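Does anybody still believe the salt thing?

**mossbucket**
Sun 20 December

OK so I was at my brother-in-law's table again last night and he came out with the one about Roman soldiers being paid in salt, and that's why we say salary. He says it every time somebody passes the salt. I said I'd read that it was shaky and he looked at me like I'd insulted his mother. Which is it? I know you people live for this stuff.

**Primo Fabbri**
Half right, tell him. Salary does come from Latin salarium, and salarium does have sal, salt, sitting in it. Those two bits are solid. The soldiers lining up with their little bags is the part I've never seen a decent source for. Pliny connects the word with salt and with army pay in a sort of vague way, and everything after that looks like people filling in the blanks.

**tinroofgal**
My Latin teacher taught it as fact and she was not a woman you argued with. I thought it was an allowance for buying salt?

**Primo Fabbri**
That's the softer version and it gets printed a lot, and I still don't think there's anything ancient behind it. Could be true! I just wouldn't bet dinner on it.

**horex_rider**
I don't see why it matters. It's a good story and it helps kids remember the word. I've been telling it for years and I plan to keep going.

**mossbucket**
That's pretty much what my brother-in-law said, except louder. Anyway, while we're on food words, companion is the one I love. Com plus panis, with bread, so a person you eat bread with. Please don't tell me that one's fake too.

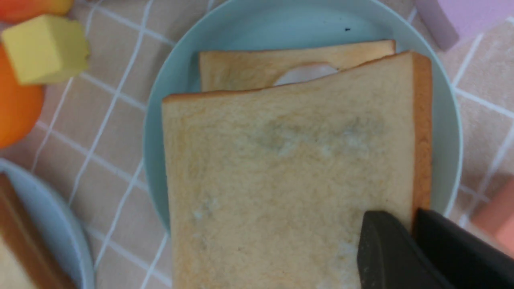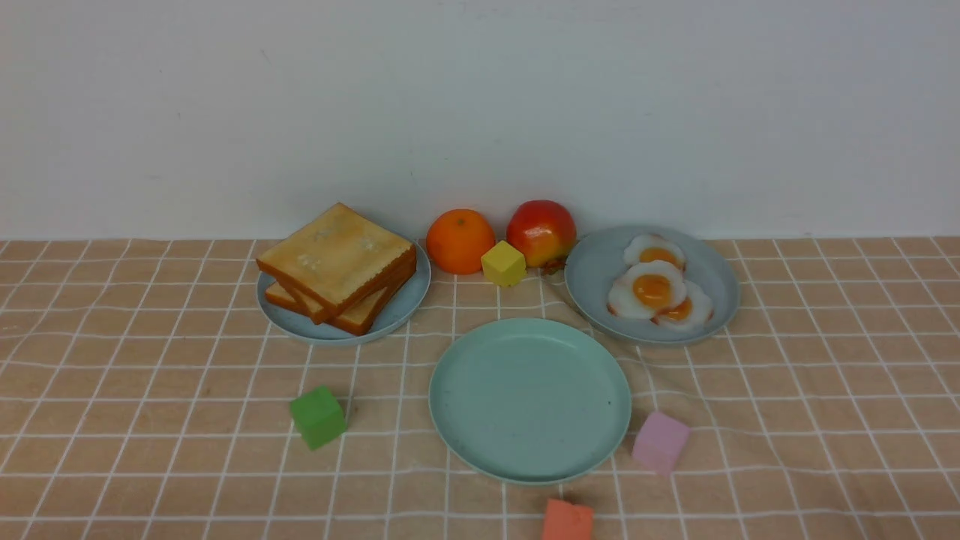
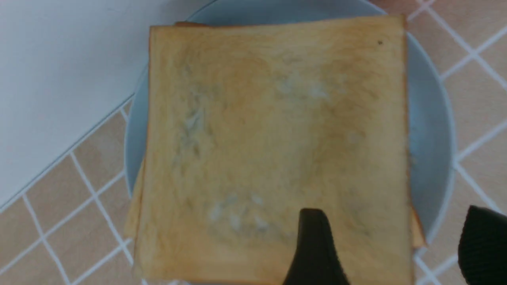
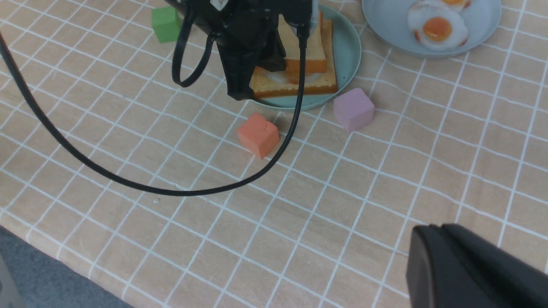
Bread, stacked on a round plate.

**Primo Fabbri**
Nope, companion is real, you can keep it. Company is the same family. And if you like bread there's a better one on the English side: lord. It was hlaford in Old English, from an older hlafweard, the loaf guard. Lady goes back to hlaefdige, and the second half has to do with kneading, so she's the loaf kneader. I've got a big fat dictionary from Leone, a secondhand shop near me (it cost me 75 bucks and my wife has not forgotten), and I lost a whole evening to that page.

**tinroofgal**
Loaf guard!! I'm calling my husband that from now on.

**stubborn_as**
I'm going to push back a little. I don't think it helps to say lord "means" loaf guard. It meant that to somebody a very long time ago. By the time anybody was writing poems with it, I doubt they were thinking about bread any more than I think about bread when I say companion. The history of a word and the meaning of a word are two separate things and people on here mix them up constantly.

**Primo Fabbri**
Sure, and I did say it goes back to that. I don't think anyone's confused.

**stubborn_as**
People are confused all the time. Last November somebody here told me I couldn't say "decimate" unless exactly one in ten got killed.

**horex_rider**
That was me and I stand by it.

**mossbucket**
Oh no, please don't start this again, the last decimate thread went 9 pages. Can I ask about place names instead? My grandmother's people came from Ruvamcombe on one side and Galtitz on the other, and I've always wondered about the endings.

**Primo Fabbri**
Can't help with the front halves without seeing old spellings, and anybody who says they can is guessing. The combe is most likely the usual word for a valley, you see it all over the southwest of England. An -itz ending in German-speaking country is very often Slavic underneath, -ice or -ica or something like it. Look for the earliest written form you can find and work forward. Don't start with the modern name and stare at it, you'll see whatever you want to see.

**tinroofgal**
I did exactly that with my hometown and convinced myself it was Greek. It was some guy's last name.

**stubborn_as**
Agree with Primo on this one, for the record.

**mossbucket**
Thanks all. I'm going to write "salarium, no proof" on a card and stick it under the salt shaker before New Year's.

Comments

**kettlewren:** Came in for the salt and stayed for the loaf guard. Is lady really kneading? I always heard it was "bread maid."

**Primo Fabbri:** @kettlewren It's related to the same old root as dough, that's as far as I'd go. Maid is a different word.

**oldpaulie8:** decimate means one in ten. sorry.

**stubborn_as:** I'm not answering that.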